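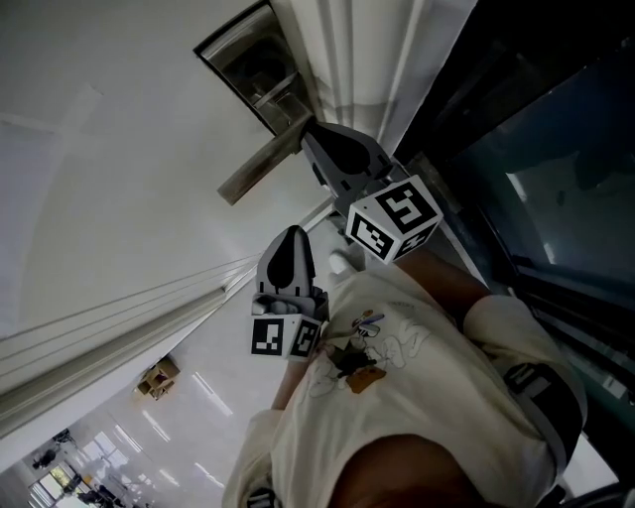
Setting up a hand-held gripper for door handle demos

By the Stustoris workshop
Updated December

Start with the fingers. Ours are grey and tapered, with a dark pad on the face of each. Push the pads on hard and leave them overnight.

Mount one marker cube behind each finger. Seat the cube fully before you tighten it – a cube that shifts will spoil every recording after it. Turn it so the wrist camera sees at least one whole face through the full travel of the fingers.

Print the markers matte at 400 dpi. We used the Carbone sheet set and trimmed the squares with a knife. Keep a white border on all sides.

Now try a lever handle. Hold the gripper from below, bring the upper finger close to the lever, and stop for 2 seconds before contact. Press down, pull, release. Do 5 slow runs and play them back in Lellum. If the finger track jumps, check the cube screws first, then the lighting. Shiny floors and dark glass gave us false corners until we raised the detection threshold.

Comments

clandine_fan: Does this work with round knobs?

Stustoris: Poorly. The pads slip. Stick with levers for now.

mk_bench: Matte paper fixed my dropouts, thanks.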